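Plisgate Regional Health Research Office
Progress report to the Storkent Foundation
Grant: Building research capacity in smaller hospitals
Prepared by Eugénie Courtois, program manager
22 Feb 2025

1. Where we are

The grant pays for three things: research time for clinical staff at Plisgate and Jultton hospitals, a shared ethics coordinator, and the follow-up study of patients discharged after a first episode of heart failure. The first two are running as planned. The study is behind on recruitment at one site, and section 3 sets out what we are doing about it.

There has been one change to the team. Ademir Pimentel moved from the Jultton ward to the study full time in December. His clinical shifts were backfilled from the hospital's own budget and nothing has been charged to the grant for this.

2. Protected research time

The original application asked for half a day a week for each clinician in the program. At Plisgate this has worked. At Jultton it worked on paper, but staff were being called back to the ward when it was short, and by spring most of them had stopped booking the time. We changed the arrangement so that the time can be taken as one full day each fortnight, rostered ahead like any other shift. Uptake has improved and the nurse unit managers prefer it.

We now have 14 clinicians in the program. Most are nurses, with a smaller number of physiotherapists and pharmacists and two junior doctors. The projects are modest in size. Marlene Conceição has finished her audit of fluid balance charting and the write-up is with the hospital's quality unit. The pharmacy group is still collecting data on discharge medication lists and expects to need another three months.

Two people left the program during the period, one on parental leave and one to a job in another city. Both places have been filled.

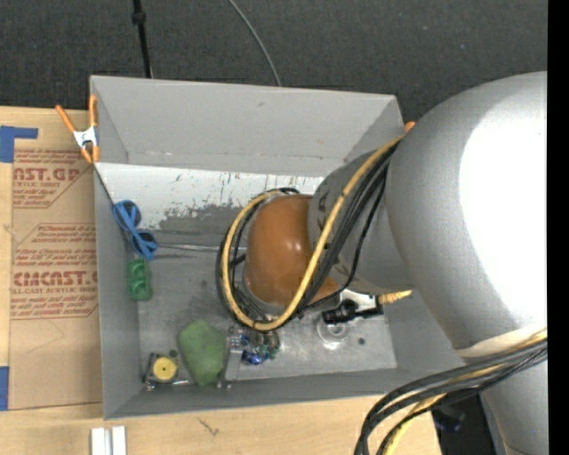
Library access was a sticking point for most of last year. Clinicians at Jultton could search the databases but could not open the full text of many articles from a ward computer. The Coutinho Library has now extended its licence to cover both hospitals, and log-ins were issued to everyone in the program. The cost was a little over what we budgeted and the difference came out of the training line, where we had an underspend.

3. The heart failure follow-up study

The study follows patients for a year after discharge, with phone calls from a research nurse and a clinic visit at the midpoint. The target is 500 patients across the two sites. Recruitment at Plisgate is slightly ahead of schedule. Recruitment at Jultton is well behind, and if it carried on at its present rate we would not reach the target before the grant ends.

Neusa Tavares went through the Jultton screening log to find out why. The main cause is timing. Patients there are often discharged in the late afternoon or on weekends, when there is no research nurse on site, and by the time they are phoned at home many don't want to start something new. A smaller number were missed because the ward list used an older diagnosis code.

We have done the following:

The diagnosis code has been corrected on the ward list.
The research nurse at Jultton now works a later shift on two days.
Ward staff can hand out the information sheet and ask permission for a call, so that the first contact is made before the patient goes home.

The ethics amendment for the last of these was approved without conditions. It is too early to say how much difference the changes will make. We will report the Jultton numbers separately in the next report so that the Foundation can judge for itself.

Retention is good at both sites. Of those who have reached the clinic visit, 18 did not attend, and most of these have agreed to continue with phone calls only. Travel is the usual reason given. We would like to offer a fuel or taxi voucher for the visit, and have included a request for this in section 6.

4. Ethics coordination

Before the grant, each hospital handled its own applications and a study at both sites had to be submitted twice. Benedito Magalhães has worked as shared coordinator since the program's first year. There is now one form, one submission date each month and one point of contact.

He has handled 25 applications in the period. Low-risk projects are moving through faster than before. Anything that involves linked data is still slow - the data custodians have their own process and we have no say over it. We have started telling applicants this at the first meeting, so they can plan their projects around it.

5. Budget

Spending is within the approved total. Salaries are under budget owing to the gap before the second research nurse started at Jultton. Library costs are over, as explained above. A full statement, signed by the finance office, is attached separately.

6. Requests to the Foundation

We ask for approval to:

Move part of the salary underspend to travel vouchers for study participants.
Extend the recruitment period by six months, at no extra cost, if the Jultton changes have not closed the gap by the next report.

We would be grateful for a decision on the vouchers first, as the next group of clinic visits is already being booked. Questions about the study should go to Neusa Tavares, and anything about the budget to me.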